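School robot arm team heads to final, but who is doing the learning?

Plornmont, 2023-06-17

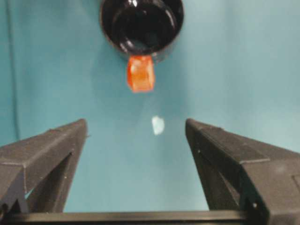 The arm is the easy bit to clap for, one parent told the Plornmont school council this month, and she would like to know what her son can do now that he couldn't do last winter. It is a fair thing to ask of a student project that has taken up most of a school year, a good deal of the science budget and the better half of the old woodwork room.

The project is the Plornmont High entry in the Amstead Challenge, a regional competition in which student teams get a robot arm to pick up small objects and sort them against the clock. Each run lasts 90 seconds. Teams get 20 objects and lose points for anything dropped, knocked or put in the wrong place. No one may touch the controls once the clock has started.

Plornmont came second in its heat, behind Clemberg Collegiate, and both schools go through to the final in November. The school's newsletter called this "a triumph for hands-on learning". It may be. The newsletter did not mention that the arm came as a kit, that the basic software came with it, or that only four teams entered the heat.

None of that is the students' fault, and the ones in the workshop on the afternoon we visited were a good deal more frank than the newsletter. A Grade 11 student said the team had spent the first two months getting the arm to go to the same spot twice. Another said the program works well with the lights on and the blinds down, and that with the blinds up "it's anyone's guess". They keep a logbook of failed runs, written in four or five different hands, and it is a thicker book than you might expect from reading the school's website.

It is also the best argument for the whole thing. Page after page has a student writing down what they thought would happen, what did happen and what they would change. Some entries are sulky. One says only "same as yesterday". But there is real work in there, and a reader can follow the team from guessing to testing over the course of the winter. If the school wants to show parents what has been learned, it could do worse than photocopy that.

The money is harder to wave through. Families paid a $30 activity fee, and Gunawardena Tool and Die, which has a shop on the highway, put in $500 toward spare parts. The kit itself came out of the science department's equipment line. Asked what it cost, the school said the figure would be in the annual report. Asked what the department went without this year, it said nothing had been "directly affected". Two students, asked separately, said their chemistry class had been sharing balances since the fall.

Then there is the matter of who gets a turn. The robotics club is open to everyone on paper. In practice it meets after the last bus has gone, so students from out past the grain road need a lift home or they don't come. The team that went to the heat was made up entirely of kids who live in town. The school says a late bus is "being looked at", a phrase it also used last year about the gym roof.

Talk of careers should be taken with some salt as well. A slide shown to parents in the spring promised that club members would be "ready for the automated workplace". Sorting objects for a minute and a half is a decent puzzle, and learning to find out why it went wrong is a useful habit in most jobs. That is some way short of a trade, and the students seem to know it. One plans to be a nurse. Another wants to farm, and joined because a friend had.

Between now and the final, the team plans to rewrite the part of the program that decides how far to open the gripper before it closes on an object, which they blame for most of their lost points at the heat. They also want to practise in a brighter room - the final is in the Clemberg rink hall, and by all accounts the overhead lights there are fierce.

The club meets again when classes go back. The school council has asked for a written breakdown of costs before it approves travel for the final. It had not received one as of this week.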